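How to Buy a Small Kitchen Appliance Second-Hand Without Regretting It

Posted 2019-06-08 in Kitchen, Cheap Living

Every May the moving-out sales start, and the listings fill up with gadgets described as "barely used". I don't believe most of them. Some are fine, mind you, and I have bought a few I still use. I have also bought a Skendura blender that smelled of burnt rubber by its third smoothie.

What follows is how I go about it now.

Step 1. Look up the new price first. Sellers remember what they paid, or say they do. A Drutura toaster listed at $30 as a bargain was on the shelf in Foltlow for $11 more, with a warranty. I would want a much bigger gap than that before taking on someone else's crumbs.

Step 2. Ask why it's being sold. "Don't need it" tells you very little. "Makes great toast but the timer sticks" tells you a lot, and I'd sooner buy from that person.

Step 3. Be suspicious of anything that claims to do several jobs. Combination breakfast makers look lovely in pastel colours and take up the space of the things they were meant to replace. Ask yourself which half you would use in a normal week.
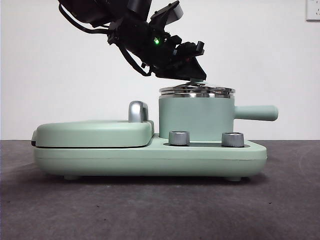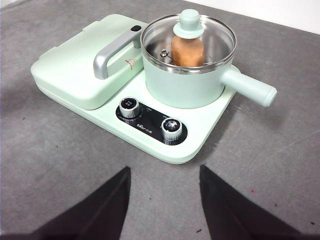
Step 4. Check the cord along its full length. Bend it gently where it enters the body, with the plug out. Cracks, tape or a plug that has been swapped by hand are all enough for me to walk away. I don't care how good the colour is.

Step 5. Have the seller plug it in while you watch. If they say there's no outlet handy, offer to come back. Give a heating appliance 3 minutes and keep your nose working. A bit of dust burning off is normal. A sharp plastic smell isn't, whatever they tell you about it going away.

Step 6. Inspect the non-stick coating under a decent light. Light staining cleans up. Flaking doesn't, and I've yet to see a "restoring" spray that did anything except cost money.

Step 7. Search the model number for recalls before you pay. It's usually on a plate underneath. If the plate has been scraped off, leave it there.

The Teixeira Street market is still my favourite place to look, though prices have crept up. Bring cash in small bills, and measure your counter before you go.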